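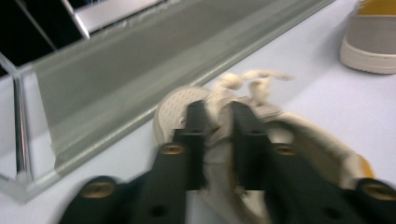

Hemant Tripathi asked whether you really need a proper theatre projector to put people's words up on a wall, or whether the one from the community hall would do. The hall one will do nicely for a small wall on a dark street, and I'd start there before spending a cent. We hired ours for the Trelthorpe library wall, and I've watched a lovely piece run happily off a borrowed machine in a laneway (with a milk crate for a stand!).

How to project a text piece onto a building

Start with the wall. Go and stand in front of it at the hour you plan to show, and stay long enough to notice the streetlights, the bus shelter and the neighbour's security light that comes on whenever a cat goes by. Pale render is a joy. Dark brick swallows everything, and windows leave holes in your sentences. Get permission in writing from the owner, and ask the council about the footpath while you're at it — ours took most of February.

Next, gather your words. For Lestmont we collected 49 short letters from people who had worked at the old cannery, 614 lines once I'd typed them up, and I kept every odd spelling exactly as it came. Ask each writer how they'd like to be named, and let them change their mind.
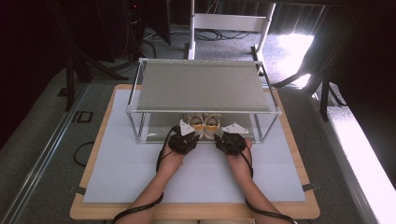 Hands at the clear box on the tabletop.

Now set the type. Choose a plain, heavy sans serif in white on black, with no more than six or seven words to a line. Read each slide aloud slowly, then read it again, and that's how long it stays up. You'll be sure it's too long, and your audience, who are chatting and juggling a cup of tea, will be grateful.

Do a full test the night before. Put the projector square to the wall if you can and use as little keystone correction as you can get away with, as it softens the edges of the letters. Mark the feet of the stand with chalk or tape. Run your cable along the gutter side, cover it with matting, and have a tarp handy in case the weather turns.

On the night, start ten minutes after dusk with a blank screen, then let the first line come up on its own. Leave a notebook and a few pens on a table nearby — we filled two at Lestmont, and some of those pages are going into the next piece.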